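Workshop Tips: Setting Up a Parts Bench That People and Robot Arms Both Use
By Vendula Kollár
Updated 4/15/21

Most of the tips on this page came out of the small assembly room at Avton, where we moved a good part of the sorting and bin filling over to robot arms. Some of it applies to any bench. The rest applies if your shop has just been told that an arm is coming and you want to know what will be different on your side of the table.

I ran the hand sorting bench before the change and I run the mixed benches now. I have no stake in selling anybody a machine.

Start with the table

Clear the top before you decide where anything goes. On a hand bench you can get away with a mug, a roll of tape and last week's work order sitting in the corner, because you reach around them without thinking. An arm takes the path it was given. If the tape is in that path, the tape ends up on the floor or jammed under a bin.

Pick a matte surface if you have a choice. Shiny tops throw back the ceiling lights, and that bothers cameras as much as it bothers people at the end of a long shift. We had a glossy white top on one bench and swapped it out. Plain brown or beige is fine.

Wipe it down with a barely damp cloth at the start of the shift. Grit under a plastic tray makes it creep when something presses on it. If a tray still creeps after cleaning, put a thin strip of non-slip drawer liner under it. The kind sold for kitchen drawers works. Cut it a little smaller than the tray so the edge doesn't catch.

Choosing bins and trays

Use one color of tray for one job all over the shop. With us, blue means the tray that parts go into or come out of by hand, and clear means storage. It doesn't matter what you pick. What matters is that the person covering the bench from another room can read it at a glance.

Clear bins are good for stock because you can see the level without lifting the lid. They do scuff. Once the walls have gone cloudy, move the bin to a shelf job and put a newer one on the bench.

Parts in a strong color are easier for everyone. Small red pieces on the floor of a clear bin can be picked out from across the room, and the same pieces in a red bin are a nuisance. If your parts are gray or clear, put a sheet of colored card in the bottom of the bin.

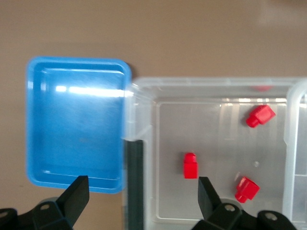

Keep the number of parts in a bin low while you are learning. We started by pouring them in the way we always had, right up to the rim, and then spent the first days untangling pieces with stems that hook on each other. A thin layer goes much better. Fill more often and fill less. It feels slower, and for the first week it is.

Parts with a wide head and a narrow stem deserve some extra thought. They rarely stand up by themselves when you tip them in. They roll and stop at whatever angle they like. For hand work, you turn the part over in your fingers on the way to the next step and never notice you did it. When we wrote down the steps for our bench, this turning was missing from every list people handed in, mine included. Watch someone's hands for ten minutes before you write the list.

Corners are where parts get stuck. If a piece lies tight against a wall, a gripper may not have space to close on it. Give the bin a short side-to-side shake after filling and most of the pieces will come away from the edges. If your bin has a divider, fill the bigger compartment first and leave the narrow one for pieces that have to be picked out by hand.

Lids

Lids cause more trouble than bins. Decide on one place where the lid goes when it's off and mark that place with tape. Don't leave it half across the bin while you do something else, unless you mean to cover that half. Ribbed lids are strong and stack well, but it is hard to judge what lies under them, so take the lid all the way off before checking stock.

Latches should be closed or off. A latch standing open at the end of a bin is just the right height to catch a sleeve.

Wash lids and bins in warm water with a drop of dish soap and let them air dry. Paper towels leave lint and build up static, and then small parts cling to the walls. If you already have static, wipe the inside with a cloth dampened with soapy water and leave it alone until it's dry.

Marking the floor and the reach

Tape the floor. Yellow tape around the area where the arms can reach costs very little and saves a lot of arguing. Clean the floor with degreaser first or the tape will lift at the corners within the month. Round the corners of the tape with scissors and they'll last longer.

Mark the table too. A pencil line is enough in the beginning, while you're still moving bins a little to one side or the other. Change to tape when the positions have settled. Label each spot with the name of what belongs there, in letters you can read while standing.

Before you reach into the area, stop the machine the way your site rules say to. Do it every time, including the times when you only want to nudge one piece. Everyone who works the bench should know where the stop button is and should have pressed it at least once during training. Reading about it in the handout doesn't count.

Cables

Our first bench looked like the back of an old television. Sort this out early. Run cables along the back or under the front edge and tie them every foot or so with hook-and-loop straps. Plastic zip ties are cheaper, but you'll be cutting them off again the first time something gets moved.

Leave slack where a cable has to follow a moving joint, and have whoever installs the equipment show you how much. Don't tidy that part up on your own. One of our people did, with good intentions, and we lost most of a morning.

Put a flag of masking tape on both ends of each cable and write the same word on both flags. Numbers are fine until somebody skips one.
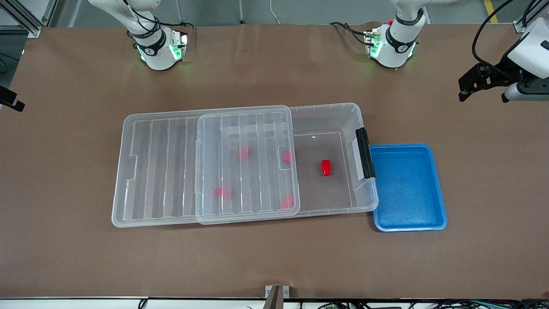 Keep a small box for spare straps, tape flags and a marker within arm's length of the bench, outside the yellow line. If people have to walk to the supply cabinet, the labels don't get done.

What changes for the people

The handling goes down and the checking goes up. Before, a good sorter at our place would put through 1,000 pieces in a shift and be tired in the wrists and shoulders. Now the same person fills bins, clears the odd stuck piece, inspects what comes out and keeps the log. The sore wrists have mostly gone. Sore eyes and stiff necks have taken their place, so plan for that.

Raise the checking tray. If you inspect parts on the bench top, your head is down the whole time. A simple riser made from scrap board brings the work up. Mine is two shelves from a broken cabinet screwed together, with felt pads on the bottom.

Rotate. We change places every 200 pieces checked. Past that, people start passing parts they would have pulled an hour earlier. Some of the team disliked it at first, and two of the older hands still think it breaks up the day too much. They have a point, but the returns went down and we kept it.

Put a stool at the bench. When the job was all handling, nobody wanted one. With the waiting that comes in now, people stand around on concrete, and an anti-fatigue mat only does so much.

Talk about pay grade and job title before the equipment arrives, and get it in writing. At Avton the sorters became bench operators, and it took longer than it should have to settle. I would ask about this before asking about anything technical.

Training each other

Pair one person who knows the parts with one who is comfortable with the screen. Swap after 4 shifts. Keep the lessons short, 10 minutes at the bench, and do them with real parts. We tried a longer session in the break room with slides. It was remembered mainly for the donuts.

Write your own one-page guide. The manual is thick and covers everything the equipment can do, and your bench uses a small part of it. Ours has the start-up steps, the stop steps, who to call and how to clear a stuck piece. It lives in a plastic sleeve hung on a hook. When a step changes, cross it out by hand and put the new one in, and print a fresh sheet when it gets hard to read.

Keep hand sorting alive. Once in a while we run a small batch completely by hand. New people learn what a good part feels like that way, and if the arms are down for service, the order still goes out.

The log

A spiral notebook and a pen on a string. Write the time, what stopped and what you did about it. Skip the blame. After a few weeks, look for the entry that comes up most and fix that one thing. For us it was pieces lying against the bin wall, and the fix was the shake I described earlier.

End of shift

Stop the equipment by the site rules. Empty the trays, put the loose parts back in stock, and close the bins. Check the floor under the front edge of the table, where small pieces like to collect. Look over the tape for lifted corners. Write anything odd in the notebook for the next person, including things you already fixed.

Next page: re-covering a worn bench top without taking the vise off.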